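Is a "lifetime" mattress protector worth it?

The store in Tindcombe wants $38 extra for one with a lifetime warranty. The salesman says it pays for itself. Does it? I've been burned by this kind of thing before.
Posted by bumville_renter

Nazareno Rinaldi
Whose lifetime? Read the card. Mine covered stains only if I mailed the thing back, at my cost, with the original receipt. I had the receipt. It had faded to blank paper. A $9 one from the discount rack has done the same job for me, and I don't expect anything from it.

mazza_k
got one in February, its fine. kind of crinkly

tooth_and_nail
I'd ask to see the warranty before paying. If he can't produce it, I'd keep the money.
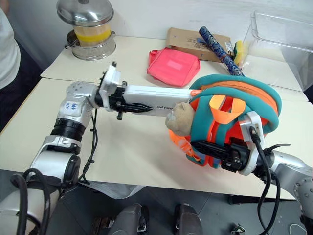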